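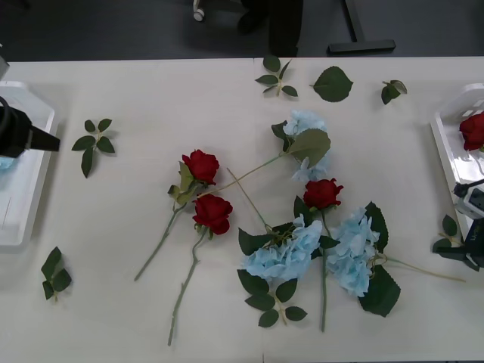

Eignet sich der Seitenschneider Vestach 400 für Kunstblumen mit Drahteinlage?
Für Stiele bis 2 mm Draht reicht er aus, darüber verformt sich die Schneide.

Getestet wurde die Ausführung mit 12 mm Maulöffnung und Rückstellfeder. Geschnitten wurde ausschließlich Dekorationsware mit ummanteltem Stahldraht, dazu zum Vergleich reine Kunststoffstiele. Der Hersteller nennt auf der Verpackung nur »Draht, weich«, eine Angabe zur Zugfestigkeit fehlt. Das ist bei einem Werkzeug dieser Preisklasse zu wenig.

Die Schneiden schließen ab Werk ohne sichtbaren Lichtspalt. Nach 100 Schnitten in 2-mm-Draht war an der Spitze eine leichte Kerbe zu fühlen, im hinteren Drittel keine. Wer die Zange nahe am Gelenk ansetzt, hat demnach länger etwas davon. Segmentierte Kunststoffstiele werden am besten zwischen zwei Verdickungen getrennt;

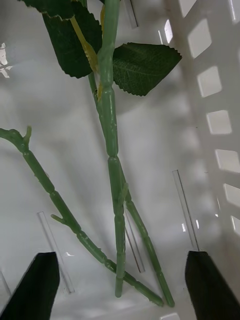
auf dem Ring selbst rutscht die Schneide seitlich ab, und der Schnitt wird schräg. Der Kraftaufwand bleibt bei Kunststoff gering. Bei Draht steigt er deutlich an, was am kurzen Hebel liegt. Der Kullov mit gleicher Maulöffnung hat längere Schenkel und ist hier angenehmer, passt dafür schlecht in enge Gestecke.

Die Griffhüllen sind aufgeschoben und nicht verklebt. Am Testgerät wanderte die linke nach einiger Zeit nach unten. Die Verriegelung lässt sich mit einer Hand lösen, aber nur von Rechtshändern. Ersatzfedern führt Skoltent, die Bestellung vom August kam vollständig an.

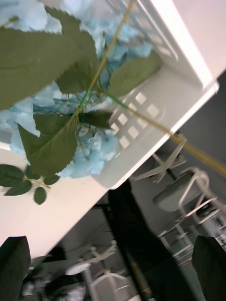
Werkstatt & Dekor, Ausgabe 12, Seite 2

Bewertung: Schnittbild gut, Standzeit befriedigend, Griffe ausreichend. Für gelegentliches Kürzen von Seiden- und Kunststoffblumen empfehlenswert. Für Serienarbeit mit Draht ist der Kullov die bessere Wahl.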